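Robot Cells and Good Practice, Handout 4: Bin Picking Without Bad Habits
Course leader: Natalie Bainbridge. Revised March 2018

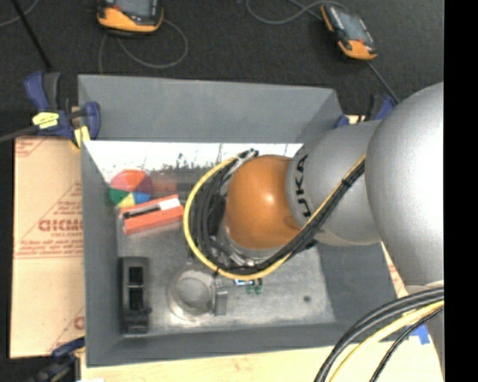
1. Cables come first

I love this topic, and I know most of you think it's dull! Cables on an arm have to bend with every joint, so the rule is simple: leave enough slack for the full reach, then check that the loop can't catch on the bin wall. A cable tie in the wrong spot can pull a connector loose at full twist. Move each joint slowly through its range and watch the loop the whole way. Do it again after any tool change.

2. Fix the bin

If the bin moves, every taught position is wrong. Clamp it to the table, push on it hard with both hands, and then teach. Clamps also stand up into the arm's space, so add them to your cell drawing and keep them out of the approach path. Kiều Lục will show her way of checking this in the lab, and it's a great trick (bring your drawing).

3. The teach pendant

Know which pendant runs which controller before you touch a key. Label both. Put the pendant where you can grab it without leaning over the bin, and keep its cable out of your walking path. The person inside the fence carries the pendant, always.

4. Speed

In manual reduced-speed mode, the tool center point stays at or below 250 mm per second. The standard to read is ISO 10218, parts 1 and 2. Part 1 is for the robot, part 2 for the full system, and the gripper and the bin belong to the second.

5. Mixed objects

Balls roll, boxes tilt, and shiny rims confuse depth sensors. Wonderful test material! Write down what you put in the bin for each run, or your results can't be repeated.

For next time: read the Haltari lab rules, pages 118 to 152, and bring one question on stopping distance.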